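Speaker notes: the Ollow glove kit, two months in
Last updated 26/09/2020
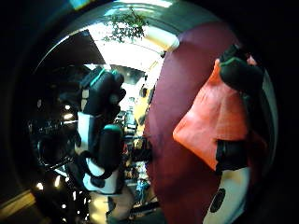
Start with what we were after. We wanted a way to record handling tasks at a person's own pace, without booking time on the arm. Ollow sells a kit for this and we took it on trial in March, against the older Duder set we already had. Say early that we paid the normal price. The task on the slide is cloth, which is where the Duder set gave us most trouble. Point to the orange fabric held up against the maroon surface, and the creases near the black glove. Then the white module with the round black disc, low on the right. Leave it up while you talk about grip.

Slide 2. What comes in the box. Gloves, wrist modules, charger, one licence for the Luik software. Setup took us 11 minutes once we had done it a few times. The printed guide is thin, so use the online one.

Slide 3. Numbers. We logged 183 cloth runs. We kept the first 100 for training and used the rest for checks. Don't read out the table, people can see it.

Slide 4. Problems. The gloves come in 2 sizes and neither suits small hands. Luik dropped its connection when both modules were on the same charger. Support answered, but slowly. PAUSE for questions here if time is short.

Slide 5. Would we buy it again? Yes for cloth and soft goods. For small hard parts we would stay with Duder. Mention that Gemness is planning a rental scheme, prices not out yet.

Comments

Were the checks done by the same person who wore the gloves?

Reply: Mostly, yes. I should have put that on slide 3.

We had the same charger fault. Using a second charger fixed it for us.

Please could you post the table from slide 3 as a file?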